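## 4. Add your first rental listing in Jorngate

Time for the fun part! Once your account is confirmed, you can have a unit in front of renters in one sitting, and most of the typing only happens once.
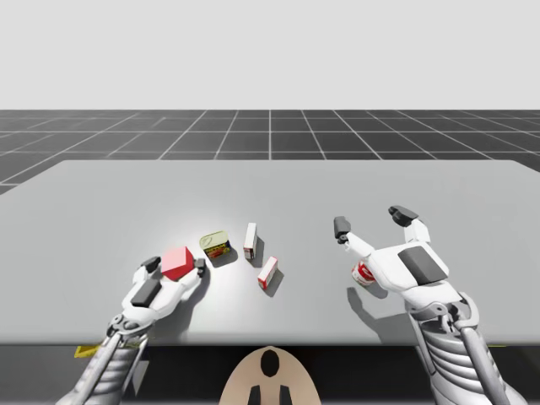 Have the lease terms, the deposit amount and the unit's square footage close by before you begin. Jorngate saves as you go, so you can stop after any step and pick it up later.

1. From the **Properties** tab, select **New unit**.
2. Enter the street address and wait for the map pin to settle. Drag it if it lands on the wrong side of the street (corner lots do this a lot!).
3. Fill in rent, deposit and move-in date. Enter rent as a whole number, with no dollar sign.
4. Write the description. You get 1000 characters, and renters love the everyday stuff: where the laundry is, which way the bedroom faces, how parking works.
5. Choose a showing schedule. The default is 2 showings per hour.
6. Select **Preview**, read it through once on your phone, then select **Publish**.

> **Note:** If you're moving over from Flurow, skip steps 2 and 3 and use **Import units** instead. Crisóforo Arriaga brought in all 13 of his Alarcón Street apartments this way, and the deposits came across perfectly.

> **Caution:** Changing the rent after publishing sends a notice to everyone who saved the listing. Double-check it first.

If you see **Error 427**, the address is already attached to another account. Go to section 9, "Claiming a unit."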